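# Mi cuñado se lleva media mesa cuando cenamos ocho. ¿Cómo reparto los sitios?

Mesa de alquiler, marca Lemora, y una familia que come con los codos en horizontal. En la última cena alguien acabó comiendo en el aparador. ¿Hay algún sistema que no acabe en denuncia?

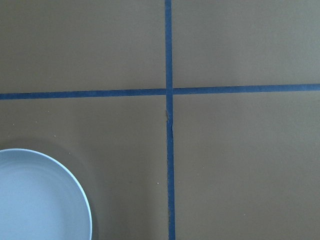 ## Shiuli Akanda

Cinta azul de pintor. Marcas las parcelas antes de que lleguen y te haces la sorprendida. Al cuñado le das una esquina – si es zurdo, la izquierda. En casa llevamos 3 navidades así y solo ha habido un exiliado.

## Ojārs Rimkutė

Compra una mesa más grande. La mía es de Zorkau y caben todos, hasta los que no invité.

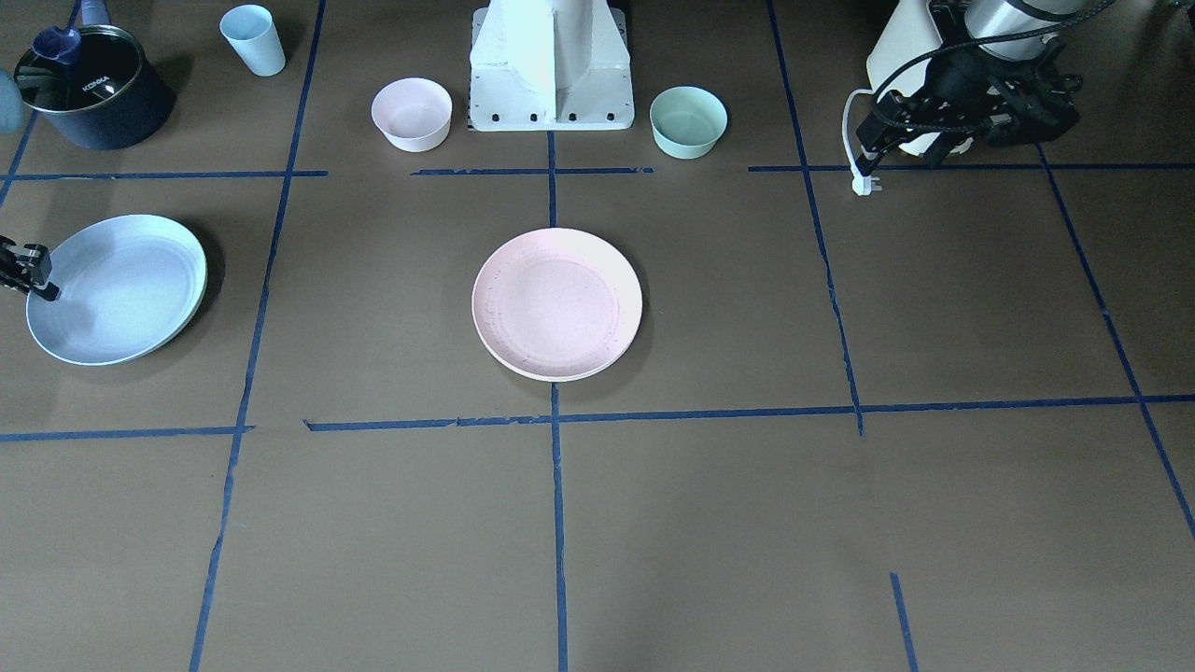
El pan es lo que de verdad rompe las fronteras, y de eso no habla la respuesta de arriba. Pon 2 cestas, una en cada punta, y se acaban los brazos cruzados por delante de la sopa. Para saber de quién es cada sitio, platos de colores distintos: uno rosa pálido junto a uno azul grisáceo no se confunden ni a los postres. Al cuñado, el plato pequeño.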